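4.2 Waiting time and rebooking after a walkout

We asked 108 passengers of the carrier Evar how they spent the first hours after their flight to Palma was canceled by the ground staff strike. Most of them stayed in the terminal, even when a hotel was already offered.

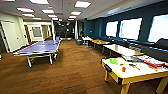
Figure 3. Indoor room with a table tennis table.

The main reason given for staying was fear of losing a place in the line. Passengers who received a text message with a new flight left the desk area much earlier. This agrees with the earlier interviews of Turunen and Saavedra, although their study covered only delays and not cancellations.

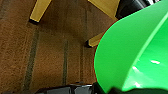
A second group had booked through the agency Hiretti. For these passengers the rebooking took longer, as the airline and the agency each sent them to the other. In 6 cases the passenger bought a new ticket with own money and asked for a refund later. We did not follow whether the refund was paid.

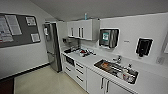 The answers of families with small children are treated separately in Section 5.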